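Clolow Wool Blanket, Queen

I've been selling blankets out of my shop in Stultmont for years and this is the one I keep on my own bed. It's thick, a little scratchy for the first week (sorry!) and then it softens up beautifully. The weave is the same as our old Nevis throw, just a lot bigger and heavier.

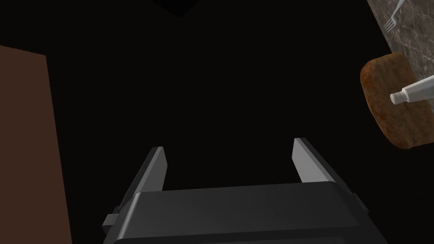

Colors right now are oatmeal, rust and a dark green I'm calling Bugti. Wash it cold, lay it flat, and please keep it out of the dryer – I shrank mine and it now fits the dog.

Item 726. Weight: 800 gsm. Want it hemmed shorter? Put a note on your order and Iqra will do it.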